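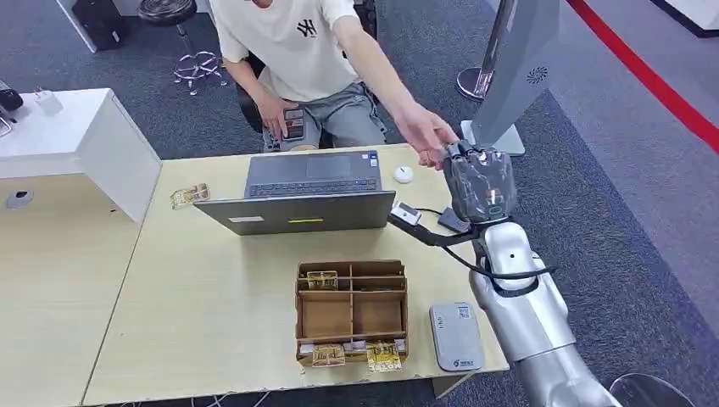 The arm at its desk in Julunside, with the snack organiser beside it and an open laptop behind.

Ask the operations manager at Retivton how long it takes to put a packet of biscuits in a cardboard slot and she will ask who is doing it. "If it's me, I don't know, a second? I've never timed it. If it's the arm, we time everything."

Retivton packs snack boxes for offices. Orders come in, someone walks along a shelf picking out packets, and the packets go into a divided box that ends up next to a kettle somewhere. It is dull work and people leave. So last September the firm signed up for a trial with Clikmont, which supplies the arm and the software, and I went to see whether any of it had come to something.

The manager agreed to talk on condition that I left her name out. She still has to work with these people, she said, and she likes them.

I began with the figure in the trial report, which says that 127 packets were placed correctly in a single session. It sounded decent to me. She pulled a face.

"Out of 263 tries. They put the 127 at the top and the other number two pages on. And a try only counted once the arm had got hold of something. If it came down on the desk and closed on nothing, that went in another column."

What goes wrong? Mostly the packets, it seems. They are light, they're shiny and they change shape when you squeeze them. Pick one up by the corner and it swings. Stand it in a narrow slot and it may lean over and block the next one. The small wrapped sweets are worse, in her view, as there is so little to get hold of.

"You give a six-year-old a bag of sweets and a box with holes in it and you can go and make tea," she said. "I can't go and make tea with this. Someone has to sit there."

Someone having to sit there is the bit I kept coming back to. A shelf picker needs no second person. The arm has needed one at every session so far, to put packets back, to restart a run, to nudge things. I asked whether that person's wages were in Clikmont's sums.

"They are now," she said. "I put them in."

I rang Clikmont afterwards. Their engineer, who also preferred not to be named, was more open than I had expected. He didn't argue with the 263. He did object to my calling it a failure.

"A year ago we wouldn't have tried soft packets at all," he said. "We'd have brought you a wooden block. You'd have seen a lovely demo and learned nothing."

Fair enough, though Retivton doesn't sell wooden blocks. I asked when the arm could be left alone for a whole shift, and he talked for some time about grip, lighting and training. I asked again. He said he wouldn't give a date, and that anyone who did was selling something. I pointed out that he was selling something. He laughed, and still gave no date.

What about homes? Clikmont's leaflet has a page on kitchens, with talk of cupboards tidied and lunches packed. He sounded less comfortable here. A desk stays put, he said, and a box with fixed slots is about as kind as the job gets. "In a kitchen somebody moves the toaster."

Back at Retivton, the manager had kept a copy of that page and written on it in biro. Her note said: "Who tidies up after it?"

She isn't against machines. The firm has a tape sealer that she would defend with her life, and a label printer she speaks of almost as fondly. Both do one thing. What bothers her about the arm is the promise that it will do whatever you ask, when it hasn't yet done the one thing she did ask.

There is a target. To carry on past the trial, the arm has to fill 40 boxes in a row with no help from anyone. Its best run so far is well short, and she wouldn't let me print the number. A new picker, she said, manages 53 boxes before lunch on the first day, and complains about the radio while doing it.

Would she sign up for another year?

"If they paid me," she said. Then she thought about it. "I'd want it off the desk by Christmas, mind. We need the space."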